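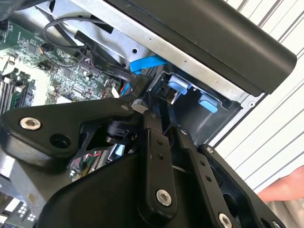
Motherboard and drive cage, case open.

The claim form from Vosside had a field for cause of loss and a field for value. Orysia Stetsiuk filled in the second one first. She wrote 700, the price on the original receipt, and left the other blank.

The loss was a set of tide tables. Her late uncle, Danylo Stelmakh, had recorded the water level at Futdale harbor twice a day, in a spreadsheet of his own design, and had kept one copy. The file had last opened in May. The harbor office had its own gauge, but the office gauge was on the north wall, and Danylo had never accepted the north wall.

Zakhar Koval handled claims for the district. He read the form at the counter and turned it over to see whether the back had been used.

"Cause," he said.

"I don't know the cause."

"Then you write unknown. Blank is not the same as unknown. Blank gets returned."

She wrote unknown. He stamped it Monday, March 21, 2022, and checked the stamp against the wall calendar.
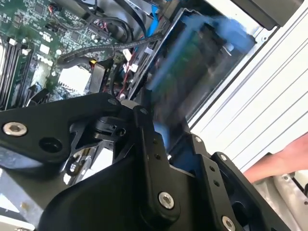 "The data isn't covered," he said. "The policy covers the equipment. Replacement value, less 40 for the excess."

"What was he measuring against?" Orysia asked. "His readings were always lower than the office's."

Koval considered whether this was a claims question. He had worked at the harbor for 6 years before Vosside, under Liudmyla Sydorenko, and had painted the north wall gauge himself.

"The board was moved," he said. "After the storm. It was bolted back one hole too high, so it should have read low. Then somebody corrected the log and somebody else corrected the board."

"So he was right."

"He was consistent."

He initialed the form and slid her the carbon. Under it was a second sheet, a harbor office request for historical readings, south steps, any format. The cause field on that one was marked optional. Orysia took out the notebook Danylo had used before the spreadsheet, opened it to the first page, and began to copy the heights in pen.

Contact | © Carneck Stories | Back to top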